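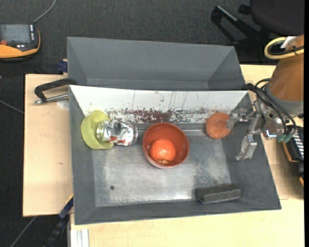 Getting old paint off a metal tray without wrecking it?

posted by iltness_garage, Sun 9 January

Picked up a couple of gray metal trays when a shop near me closed down. Want to use one as a boot tray by the back door and maybe the other for potting plants. The paint is chipping on one side of the front one, flakes coming off along the lower part, some reddish brown showing under it. Floor of it is worn and scuffed but I don't mind that.

Do I have to strip the whole thing or can I just sand the bad part and paint over? Don't own a sandblaster, not buying one. I have an orbital sander, a wire brush and half a can of Halance metal primer left from doing the gate in August. Also no idea how old the paint is, if that matters. Want it done before the mud season really gets going.

Also is the reddish stuff rust or old primer? My neighbor says primer, my brother says rust, they're both very sure.

Thanks in advance

engstrom_ave_diy

Could be either. A lot of old red oxide primer looks exactly like rust from a few feet away. Scratch it with a screwdriver. If it's smooth and hard and comes off in little curls or chips it's primer. If it's powdery and gritty and leaves orange on your finger, rust. Takes ten seconds.

Before you sand anything get a lead test though. You said you don't know the age. Swab kits are at any hardware store, cut a small notch down through all the layers and swab that, not just the top coat. If it comes up positive don't dry sand it, don't hit it with the orbital, don't bring it in the kitchen. Chemical stripper outside, gloves, keep it wet, bag the scrapings. And call your county about where the waste goes, mine takes it on certain Saturdays only.

If it's negative then no, you don't need to strip all of it. What I do:

Scrape everything loose with a putty knife. Keep going until the edges stop lifting, it's always more than you think.
Wire brush any real rust.
Sand the edges so you can't feel a step between paint and bare metal. 80 grit then 120.
Wash with dish soap, rinse, dry it completly. Hair dryer in the corners.
Wipe with mineral spirits, let that flash off.
Primer, two thin coats. Then the top coat, also thin.

Wear a real dust mask for the sanding even with a clean test. And stir that primer a LONG time if its been sitting since summer. If there's skin on top, or lumps that won't mix in, toss it and buy a small can.

Leave it alone for a week before boots go on it. Dry to the touch is nowhere near hard. I rushed one and the boots stuck to it.

ninebolts

just spray it. rattle can, 9 bucks, done. its a boot tray

haulin_in_halance

Mostly agree with the long answer above. The spray can guy is half right too, but you still have to scrape first or the new paint comes off with the old stuff in one sheet. Ask me how I know lol

Couple things to add. For the plant one I wouldn't bother painting the inside at all, wet dirt and a trowel will chew through it by summer. Drop in a plastic liner, or keep the plants in their own pots and just set them in. And don't grow anything you'd eat in direct contact with old shop metal. Who knows what was in there, oil, solvents, whatever.

For the boots, get a rubber mat cut to fit the bottom. Gravel in the treads is what kills the paint, water isn't so bad. I used a leftover piece of Iden stall mat, heavy stuff, cuts with a utility knife if you go slow and score it a few times. Mine has been down three winters and the paint under it still looks ok. Lift it out once in a while to let things dry or you'll be back here asking about rust.

Don't paint in an unheated garage right now either. Read the can for the minimum temp, they mean it. I did mine in the cold once and it stayed tacky untill spring.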